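Chapter 5
Looking After the Hand-Held Gripper

By now you will have built your gripper, or unpacked one that somebody kinder built for you, and I expect you are itching to get on with the folding tasks. Please bear with me a little longer. A gripper is a modest sort of machine, but it does like to be looked after, and an hour spent with it on the bench in November will spare you a good many dull evenings later on.

We shall work mostly with the Elleo, though readers with a Merkov will find that nearly everything carries over (the Merkov's pivots are a touch stiffer, and its screws want a smaller driver). In our own workshop the first Elleo went 1,008 closings before I thought to check it, and by then one finger was lagging noticeably behind the other. I now check every 200, and write the date inside the lid of the case.

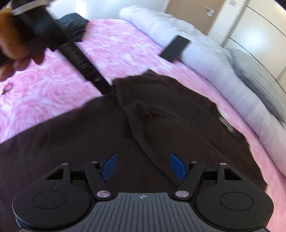

Cloth is hard on a gripper, harder than cups or blocks, and it is the reason this chapter comes before the folding exercises. Fibres creep into the joints, and the fingers must close evenly on something very thin. Begin with the blue finger pads, whose fine texture does the holding, and brush them gently along the grain. Go on to the two large silver pins either side of the grooved plate, where each link arm is anchored, and feel for any play. Pale specks on the black housings can simply be wiped away with a dry cloth, and then you are ready for section 5.1, where we take out the first screw.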